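Kokkonen crawler, service inspection with comments
Unit 7, habitat ring, Prarlow fleet
Checked against the Skilteo maintenance list, June revision

1. Hull seals, outer. PASS
No bubbles under soap test. The list asks for a visual check only, and I don't see how anyone finds a slow leak by looking at it.

2. Tether and reel. PASS WITH COMMENT
Full length run out and back twice. Reel brake holds. The jacket is scuffed near the connector – not through to the braid. The previous sheet says "as new". I doubt it was unreeled.

3. Battery pack. FAIL
Claimed 26 hours on standby. We got roughly eight before the low charge warning. The supplier puts this down to cold storage, but the pack had been on a shelf in the workshop. Replace, and keep the old one for the argument.

4. Position lights. PASS
All lit, both colours. The rear lens is cloudy and should be polished at the next service.

5. Emergency stop. PASS WITH COMMENT
Stops the drive at once from the panel and from the handset. The label on the handset has worn away. Fit a new one before the unit goes out.
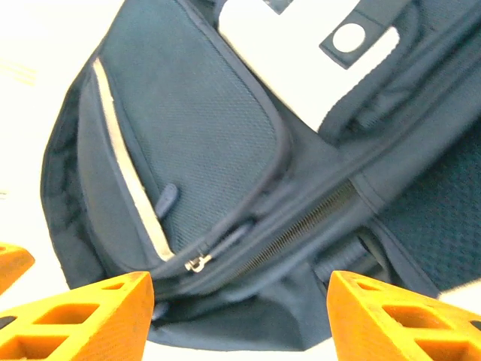 Hiltville, 30 December 2024

Second half of the inspection, done after the new pack was fitted.

6. Battery pack, repeat. PASS
Held charge overnight. One night proves very little, so item stays open until the next sheet.

7. Self-righting. NOT TESTED
The brochure says the crawler can right itself on any slope. The list gives no slope, no surface and no time limit. I have asked for all three and will not tick a box without them.

8. Loss of signal. FAIL
Should hold position and flash. It held position, flashed for 63 seconds and went dark. Restarted by hand. Same result on the second try. I was told this is a setting. If so, someone needs to show me where it is.

9. Paperwork. PASS WITH COMMENT
Serial numbers match. Two earlier sheets carry identical readings to the last digit, which I find hard to believe.

Result: not released. Items 7 and 8 to be cleared, item 6 to be watched.

Inspected by: Brodie Hollis
Countersigned: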